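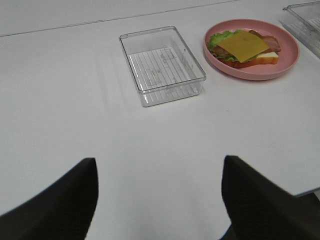

The clear box on the white table.

The Postma Method cost 1484 dollars for nine weeks, and what you got for it on the first night was a folding chair and a name tag.

Ji-hoon Hong had paid in two installments. He had done it at his kitchen table in September, after his third straight season in the chorus of the Sullbridge Light Opera, where he had played a sailor, a different sailor, and a townsman with a basket. The ad said the course would "unlock the singing actor within." He didn't believe there was one within. He had a decent baritone and bad knees. But the director at Sullbridge had told him that his voice was fine and his face was asleep, and that had bothered him more than he let on.

The class met over a tile store on Edero Street. There were 11 of them. Two had headshots out before they sat down.

Postma was shorter than her photo. She wore a gray sweater and walked around the room once without speaking, looking at each of them for a long time. Ji-hoon supposed this was part of what he had paid for.

"Who here can sing?" she said.

Everybody looked at the floor. Then a tall woman near the window put her hand up, and then the rest of them did.

"Good. I don't care," said Postma. "Who here can stand still?"

He had seen this kind of thing before. In college a visiting coach had made them all be weather for an afternoon. Ji-hoon had been fog, and had come away with nothing except a sore neck. He put his hand up anyway. Standing still was what he had done for three seasons.

"You, then. What have you brought?"

They had each been told to bring thirty-two bars. His were from *Dristside*, which had run for a winter somewhere and then closed, and which he liked because no one in an audition room ever had an opinion on it. It was a ferryman's song. The ferryman's wife has left on his own boat, with him rowing, and he doesn't know it yet. Ji-hoon had always thought that was a stupid plot. How could he not know? He was in the boat.

The accompanist found the key. Ji-hoon sang it. He did the thing with his left hand on the long note, and at the end he looked up toward the back wall, over their heads, the way you do.

There was a bit of clapping. The tall woman said "Lovely."

"Who were you looking at?" said Postma.

"The far bank."

"What's on it?"

He thought about it. "Trees?"

"You're asking me?"

"Trees," he said.

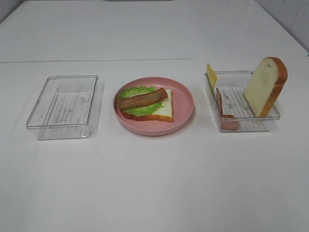
She had him sing it again with his hands in his pockets. Then again, sitting down. Then she took the piano away and had him just say it, the whole lyric, to a man named on his tag only as GUS, who had been picked to be the wife and who kept his coat on for it. Ji-hoon waited to feel something. Mostly he felt his knees. He worked out that at this rate he was paying a good deal of money to talk to Gus.

"You think this is nonsense," Postma said.

"No."

"You do. It's the first thing all night that's gotten as far as your face."

People laughed, and he felt himself go red up to the ears.

"It might be nonsense," she said. "I had a teacher who made us sing to a brick. I've never decided about the brick. Do the last eight bars, and think about that. Think that I've got your money and I may be a fraud. Sing it to me."

It was a cheap trick, he knew that even while the accompanist was turning the page back. Make a man mad and then call it acting. He had half a mind to sit down. He sang the last eight bars at her, straight across the room, and he left his hand where it was. On the long note his voice did something a little ugly that it had never done at Sullbridge, a kind of scrape, and he didn't fix it.

Gus had stopped fiddling with his zipper.

"There," said Postma, and wrote on her pad. "Next."

That was all. He stood there a second longer than he should have, waiting for the rest of it, and then went back to his chair. The tall woman got up and sang something from a show everyone knew, very well, and Postma asked her who could stand still.

At the break he went down and stood in the doorway of the tile store. Gus came out and lit a cigarette.

"Did you think that was good?" Gus asked.

"I don't know. Did you?"

"I felt kind of bad for you. At the end there."

"For me, or for the ferryman?"

Gus thought it over for longer than the question needed. "I couldn't really tell," he said.

A bus went by with its lights on and no one in it. Ji-hoon tried the last line again under his breath, to see whether the scrape was still there. It wasn't. It came out round and pleasant, a townsman's note. He tried it again. He thought about the second installment, which had already cleared, and about the refund terms, which he had read twice and which ran out at the end of the first session.

The first session had 31 minutes left in it.

"You going back up?" said Gus.

"I want to see what she does to you," said Ji-hoon, and held the door.

Comments (4)

marlowe_k: I took a class exactly like this. Still can't tell you if it worked. The "trees?" bit made me wince.

tenor2: Not buying that one angry take would change his sound. Nice story but anyone who sings will tell you a scrape like that is just bad breath support.

Bev: @tenor2 I don't think the story is buying it either? He can't do it again downstairs.

oldpitpianist: Finally one where the accompanist isn't a joke. Would like to hear the ferryman song.

Last updated: Apr 21, 2024

Contact | © All stories remain the property of their authors | Back to top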